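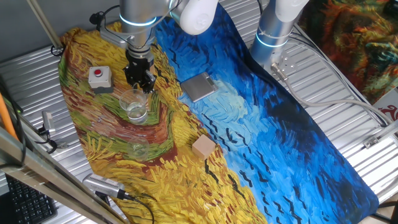
课程项目 / 家庭与育儿 / 期末报告

婴儿背带借用小项目 Cuvoleo:借之前、借之后,家长在问什么

小组:Reynaldo Sebastian、Maribeth Galang、Jae-hoon Chae
指导:Rodel Barredo 老师

先说一下,这份是周四晚上赶的,格式可能前后不统一,图表放在另外的文件里交。老师说正文要能单独看懂,所以数字能写的都写进来了。

一、为什么做这个

起因是Maribeth的哥哥Gerardo Galang。他家孩子两个多月的时候,家里买了一条背带,贵的那种,带腰凳。孩子一放上去就哭。换了一条软的环形布,不哭了,但是大人肩膀受不了。第三条是同事送的,尺码太小。三条都塞在鞋柜上面。

我们一开始想做的题目其实是推车,后来发现推车的差别家长在店里推两圈就知道了。背带不一样,店里试五分钟跟家里背一个下午是两回事。孩子困了、饿了、天热了,感觉都会变。所以问题就是:如果能先借一段时间再决定买不买,家长会不会借?借的时候担心什么?

题目定得比较窄,老师第一次看说太窄,第二次又说还行。

二、怎么做的

地点在Ondier小区,Salazar路那一侧的几栋楼。选这里没什么学术上的理由,Maribeth家住那儿,有现成的家长群。

做了三块:

1. 看留言。征得群主和群里家长同意,把群里带“背带”“腰凳”“背巾”这些词的留言导出来,去掉重复的和纯表情,剩431条。名字全部去掉,只留内容和大致的月龄。

2. 问卷。纸的和线上的都有,有效的83份。孩子在一岁半以内才算,超过的我们也收了,但没算进去。

3. 真的借。一共4条背带,两条软的两条硬的,其中一条是Gerardo家鞋柜上面那条腰凳。借的周期本来定一周,后来改成两周,原因后面写。整个借用持续2个月。

Reynaldo负责登记和清洗,Maribeth负责跟家长联系,Jae-hoon整理留言和问卷。打电话回访是轮流的,谁有空谁打。

分类的办法:每条留言由两个人分别贴标签,不一样的第三个人在看。标签一开始设得太细,“肩带勒脖子”“肩带滑”“肩带太长”都是分开的,贴到一半发现没法贴,全部退回来重做,合并成了“大人不舒服”。这一步浪费了很多时间。下次先拿一小部分试贴。

三、留言里看到的

最多的一类是“孩子多大能用”。问法很不一样,有的问月龄,有的问体重,有的直接问“脖子还软的能不能背”。群里的回答也很乱,同一个问题下面有人说出生就行,有人说半岁以前不要碰。我们不是医生,没有去判断谁对,只记录了回答之间打架的情况。这部分建议看的人去问自己的儿保医生,别拿我们的报告当依据。

第二类是热。Ondier夏天闷,背带贴着大人胸口,孩子后背一片红。很多留言都是下午发的,估计就是刚从外面回来。

第三类是“谁背”。这个是我们没想到的。很多家庭白天是奶奶或外婆带,买背带的是年轻的爸妈,买回来老人不用。留言里有一句我们都记得:“扣子在背后,我妈手伸不过去。”后来问卷里专门加了一题问老人用不用,但加的时候已经发出去一部分了,所以这题的回答数不全,只能当参考。

第四类才是价钱。我们开题的时候假设价钱排第一,错了。

还有一类很零碎,归到“其他”:口水巾怎么固定,冬天外套穿里面还是外面,坐公交要不要解下来,孩子咬肩带会不会掉色。咬肩带的特别多。
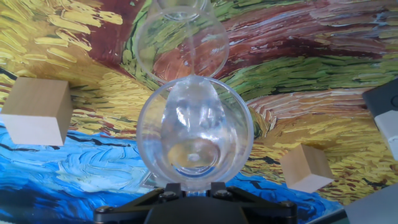

再说问卷。83份里面,大部分家里已经有背带,有的还不止一条。问“最近一周用过没有”,用过的比有背带的少一大截。追问为什么不用,选得最多的是“穿起来麻烦”,然后是“孩子不肯”。“坏了”几乎没有人选。也就是说东西是好的,就放着。

问愿不愿意借,愿意的过半。但是愿意借的人里面又有不少在后面一题写了“要看干不干净”。还有人写“只借认识的人的”。这两句我们觉得要放在一起看,家长想知道前面是谁用过。

我们问了一题“愿意付多少押金”,这题设计得不好,选项之间跳得太大,结果大家都挤在最低那档。不分析了。

四、真的借起来以后

第一周几乎没人借。东西放在Maribeth家门口的架子上,贴了张纸,大家路过看看就走。后来Maribeth在群里发了一段自己侄子背着的小视频(Gerardo同意的),当天晚上就有人来问。

借得最快的是那两条软的。硬的腰凳那条一直没人借,Gerardo自己都说早知道了。最后是一位外公借走的,还回来的时候说挺好,坐着等公交的时候孩子能坐在上面,他两只手空出来。我们问他背后的扣子够不够得着,他说他从来没扣过,就扎个腰。这个用法对不对要打问号,说明书上是要求扣的,我们当场跟他讲了,也在登记本上记了一笔,后来在架子上加贴了一张“全部扣子扣好再放孩子”。这件事应该在借出之前就讲,是我们的疏忽。

周期的问题。原定一周,头几家都来问能不能延。理由很像:前几天孩子不适应,大人也不会穿,刚顺手就要还了。有位妈妈的原话是“第一个星期我都在跟带子打架”。改成两周以后就没有人再要求延。我们觉得这可能是整个项目里最有用的一条发现,商店的试用如果只给几分钟,等于没试。

清洗比想象中费事得多。软的还好,机洗晾一晚。硬的里面有板,不能机洗,只能拆下来手刷,晾的时间又长,中间就没东西可借。Reynaldo有一阵子宿舍阳台全是背带。洗衣液用的无香的,家长问得很细,我们后来干脆把洗衣液的瓶子也拍照发群里。

每次还回来要检查:扣子、缝线、有没有裂。用一张表,打勾签名。中途发现有一条软的背带侧面缝线松了一小截,马上停借,没有再放出去。所以最后那段时间架子上少一条,数据也就少了。安全这块没有商量的余地,Rodel老师在中期的时候也强调过。

丢失没有。迟还有,基本都是忘了,发个消息第二天就送回来。

五、回访

借完以后打电话,问三个问题:还用不用,会不会买,买的话买哪种。

买了的,买的多数就是借的那一类,但不一定是同一个牌子。有一家借的时候用得很好,最后没买,理由是孩子会走了。还有一家妈妈说借了以后反而确定自己不需要,省了一笔钱。我们觉得这也算有用,虽然在表格里不知道该填哪一栏,最后填在“未购买”下面加了备注。

有一家电话里聊了很久,主要不是聊背带,聊孩子晚上不睡。Jae-hoon打的那通,他说他一句也插不上,就听着。回来他提议问卷里应该留一大块空白给人写。下一版加。

也有不接电话的。带孩子的时间段很难猜,上午打不行,中午孩子睡觉怕吵醒,晚上又在洗澡。试下来是傍晚饭前稍微好一点,也只是稍微。后面几家改成发文字,回得反而详细的多。

六、关于那个软件

中途试过用Bunov来管登记,就是一个排预约的小工具。用了没几天放弃了,家长不愿意多装一个东西,奶奶们更不会用。最后回到纸本子加群接龙。本子挂在架子旁边,笔经常不见。

写这一段是因为开题报告里承诺过要评价工具,所以得交代一下:对这种规模,纸就够了。要是借的东西再多一些,或者不止一个架子,可能要重新考虑。

七、不足

样本都在一个小区,而且是已经在群里的家长。不在群里的我们完全不知道。双胞胎家庭一家都没碰到。

贴标签的三个人都没带过孩子,有些话我们可能理解错了。比如“塌”,我们一开始以为是说背带没形状,后来问了才知道说的是孩子坐进去往下滑。前面的留言又回去翻了一遍,改了一批。

时间太短,跨不过季节。热的问题特别突出,冬天做可能就是另外一个样子。

借的人知道我们是学生,态度都很好,可能太好了。说“都挺好”的很多,具体哪里好问不出来。

八、如果继续做

借期直接定两周。
借出前当面演示一遍,扣子一个一个扣,借的人自己再穿一遍给我们看,带孩子的是老人就请老人来试。
尺码和适用体重写大字挂在带子上,别只写在纸上。
至少多一条软的,洗的时候能轮换。
押金那题重做。

Maribeth家门口的架子目前还留着,楼里有人开始自己往上放东西,围兜、绘本都有,我们没管。背带已经全部收回,登记本在Reynaldo那里,里面有家长电话,不能随报告一起交,老师如果要核对请找他当面看。

分工和工时表见附件。留言标签表也在附件,第二页有一列标题打错了,“月龄”写成“月令”,来不及改了。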